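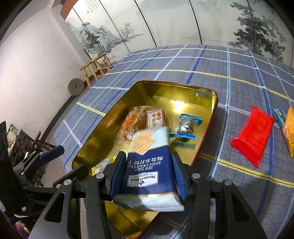

*Cracker packet held by its side edges over the tin.*

## Crushed packets and sticky jaws: hand-held grippers

Snack packets are good practice for sorting work, but crackers break under a jaw that closes too far. Ours failed that way in June. Na-rae Hyun traced it to the trigger return spring on the Fastent handle, which had slipped off its post. The jaws stayed closed after the trigger was released, and the packet inside was crumbs.

**Before use**

- Squeeze and release with nothing in the jaws. They should open fully with no help.
- Check the pivot screws for play. Snug is enough — overtightening causes the same sticking.
- Wipe the finger pads with a damp cloth. Salt and oil make them slip, and people then squeeze harder.

**If the jaws stick closed**

1. Stop and set the tool down on the table.
2. Unplug it. Do not pry the pads apart by hand while the power is on.
3. Take off the handle cover (2 screws) and reseat the spring.
4. Repeat the empty squeeze test before picking up food.

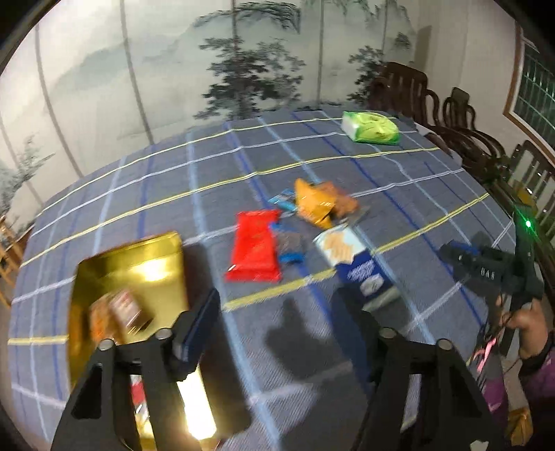

*Packets on the cloth, tin to the left, second gripper at right.*

With two tools at one table, agree on who reaches first. Keep fingers behind the linkage; it pinches at the pivots.

Ju-won Yeo replaces the spring after about 70 hours of use. Spare springs are in the Kincaid drawer, bag 1056.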